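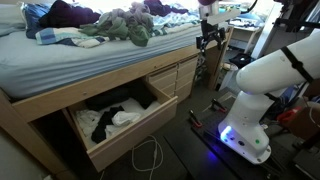

Flakstead Residents' Forum
Housing and Furnishings > Storage
Subject: Proposed guidance on clothing kept in under-bed drawers

mpacheco_housing
October 17, 2022
Residents are invited to comment on draft section 5 of the furnishings guidance, which concerns beds with built-in drawers. The draft reads as follows: "Clothing placed in under-bed drawers shall be clean, fully dry and folded. White and dark items shall be kept in separate drawers. The top of the mattress shall not be used for sorting after the linen change." Comments will be accepted until the end of the month. The final text will take effect in November.
Macarena Pacheco, Housing Office

k.alipour
I support the first sentence and object to the second. Residents in the single rooms have a limited number of drawers, and many of us keep one deep drawer for all everyday clothing. White shirts on one side and black on the other has been satisfactory in my room for two years. Separation matters in the wash. I am not aware of any harm that comes to clean, dry clothing in a drawer.

Bremamville_Sanne
With respect to the previous poster, new black cotton can rub off on white fabric, particularly in a full drawer that is pushed shut with some force. I lost a white blouse in this way. I would ask that the second sentence be kept, perhaps with "where possible" added.
Sanne Goossens

h_ayala9
The last sentence should be removed. The bed is the only flat surface of any size in these rooms. I put everything on the fitted sheet, sort it, and fill the drawers from there – the large one first, with the drawer pulled all the way out. Where does the office propose that this be done?

mpacheco_housing
Mr. Ayala's point is noted. The sentence was intended to protect fresh linen from damp laundry. I will propose "Damp items shall not be placed on the mattress" in its place.

h_ayala9
That would be acceptable.

gcortes
May I raise a related matter. The large drawer in my room (work order 3593) catches on the rail when it is more than half full. I have been advised to fold everything flat, but sweaters do not fold flat. Could the guidance state a filling height?
Guadalupe Cortés

k.alipour
Rolling the sweaters may help. Stand them on end, front to back.

gcortes
I have tried this. They were too tall for the drawer and it would not close.

Bremamville_Sanne
Mine go in the narrow drawers, one to a drawer. I must disagree with Mr. Alipour on rolling in any case, as it stretches the neck.

mpacheco_housing
Ms. Cortés, the work order remains open and the runners will be inspected. A filling height will be considered for the revised draft. Further comments on the second sentence are still welcome.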